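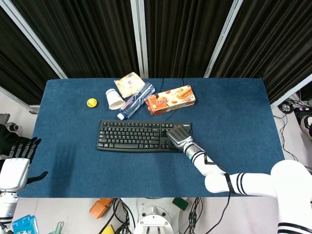 Moltow tells its office staff to eat lunch somewhere else

8th September

Office workers at the town hall in Moltow have been asked to stop eating at their desks, after a cleaning bill landed in August that was larger than the one for the town fountain. The fountain, in fairness, has been switched off for most of the year.

The new rule covers all 200 people who work in the main building on Barreto Street. From now on, anything that crumbles, drips or smells of fish is to be eaten in the canteen on the ground floor. Water is still allowed. Coffee is allowed in a cup with a lid, and a cup without a lid is described in the notice as "a matter for your line manager."

The trouble started with the keyboards. Tridier, the firm that looks after the town's office equipment, was called in to find out why so many of them had stopped typing the letter E. Its report runs to 12 pages and blames cookies for most of the damage, with packaged bread snacks close behind. One keyboard in the parking permits office was found to hold enough sesame seeds to top a bagel. Parking permits has asked for it to be noted that the keyboard came to them from another department.

Tridier recommended replacing the worst of the lot and giving the rest a proper cleaning. It also suggested a lunch hour, an idea the town's own staff handbook has contained for years on a page few people seem to have reached.

Reaction in the building has been mixed. The staff association says its members would be glad to eat in the canteen if the canteen had more chairs. It currently seats fewer than half of those now expected to use it, and the microwave takes one bowl at a time. A petition asking for a second microwave had collected nearly 500 signatures by the end of last week - a strong showing for a workforce of that size, and one the association puts down to "support from the wider community."

The town says more chairs are on order from Trandside, the furniture store out by the bypass, which has promised delivery before winter. It did not say which winter.

Until then, lunch will be taken in two sittings, with the planning department going first. Planning had asked to go second, and has lodged an objection. Under the town's usual procedure the objection will be considered by planning.

Birthday cake is exempt from the rule, provided that it is cut in the corridor and that plates are used. Ice cream is under review. The notice is posted by the elevators on every floor, and the copy on the second floor already has a jelly stain on it.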